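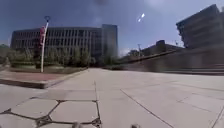 Chapter 7
Setting Up an Outdoor Machine

A delivery robot that runs well in the shop can fail in its first hour outside, and the fault is usually in the setup. This chapter follows one machine, an Obi sidewalk unit kept by the service crew at Irnthorpe, from the bench to its first outdoor route. The crew does its final checks on open pavement, where the machine meets surfaces it will have to cross every day. Large concrete slabs with thin dark joints give a mostly even floor, and a patch of hexagonal pavers gives a rougher pattern with many more seams. A low planter curb marks a border the machine must recognize and stay clear of. Sun on pale concrete matters too, as we will see in Section 7.3.

Imani Schumacher, the lead technician, keeps a log for each unit. The entries are short. One from June reads: "Left wheel hub tightened. Pulls right over seams. Recheck after next run." Most of the work in this chapter looks like that entry. A technician notices a small change, finds the part that caused it, corrects it, and runs the machine again over the same ground.

7.1 Before the Machine Leaves the Bench

Begin with the power off and the battery out. Turn each wheel by hand and listen for scraping. Check that the cable to the front sensors is seated and that its clip is closed. Wipe the sensor covers with a clean, dry cloth. Paper towels scratch the plastic, and a scratched cover scatters sunlight.

Next, fit the battery and read the wheel counter. The crew services the drive belt every 2000 wheel-hours. On the unit used in this chapter the counter stood at 1871, so the belt was inspected and left in place. Write the reading in the log even when no work is done.

Set the tire pressure to 32 psi on both sides. A difference between the two sides will make the machine drift, and the steering software will hide the drift by correcting for it. Korkor Amissah, who trained most of the Irnthorpe crew, has new technicians check the pressure twice, once on the bench and once outdoors after the tires have rested on the pavement.

Terms to know before you read on: drift, wheel-hour, sensor cover, seam response.

Section 7.2 covers the first straight run and how to measure drift with a chalk line. You will need the log form from Chapter 6.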